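3 min read

August – By the newsletter desk

Changes to the projection setup at the Hustadstead short film festival

The Hustadstead festival moves to a single-format submission process this year. Filmmakers who have sent work in before should read the new delivery rules before exporting anything, as files made to the old spec will be returned.

All films must now arrive as a DCP or as a ProRes 422 HQ file at 24 or 25 frames per second. Files at 23.976 are no longer converted by the festival. In past years the conversion was done in-house, and it caused sound drift in the longer films. H.264 files are accepted for the selection round only.

Screenings are split between two venues. The Bota has 200 seats and a 2K projector with 5.1 sound. The Windine is the larger room, with 653 seats and a 4K projector that was serviced in the spring. Films mixed in stereo will play from the left and right channels in both rooms. Dialogue in a stereo mix can sound off-center from the side seats at the Windine, and a 5.1 mix with a proper center channel is preferred there.

The selection round drew 1,260 entries. The program is built in blocks of 80 to 95 minutes, and 14 blocks will be shown. Each block plays once in each venue. The late block starts at 9:30 p.m. and is the only one with no discussion afterward.

Subtitles need attention. English subtitles are required on every film with dialogue in another language, and they must be supplied as a separate file for DCPs. Burned-in subtitles are accepted on ProRes files. Keep the text inside the title-safe area – the masking at the Bota covers a thin strip at the bottom of the screen when films in a 2.39 ratio are shown.

Loudness is the other common fault. There is no fixed target, but the playback level stays the same for the whole block. A film mixed for the web will usually play too loud next to one mixed in a theater. Filmmakers who can't book a mixing room should check their levels against a reference track, which is included in the delivery packet.

The Najafi sidebar returns with its program of science and industry films. It accepts work up to 20 minutes long, including films with no narration. Entries go through the same form as the main program, with the sidebar box checked. The sidebar plays only at the Bota, in the early afternoon.

Test screenings are open to any selected filmmaker. Slots are ten minutes each and cover picture, sound and subtitles. Bring a backup copy on a drive formatted as exFAT or ext3. Drives are handed back at the box office after the last block.

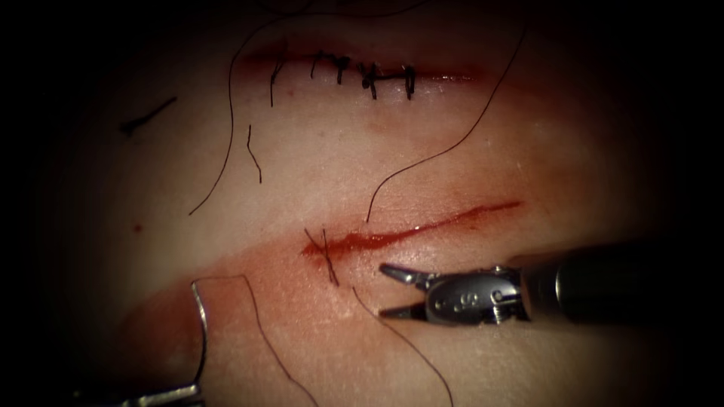
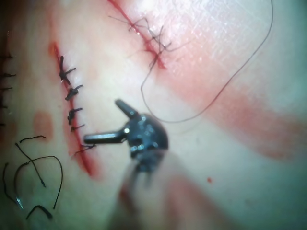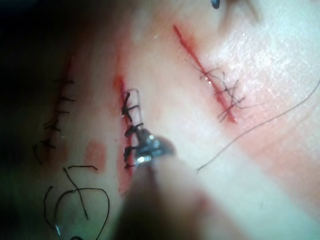

Robotic instruments and rows of dark interrupted stitches, in all three pictures.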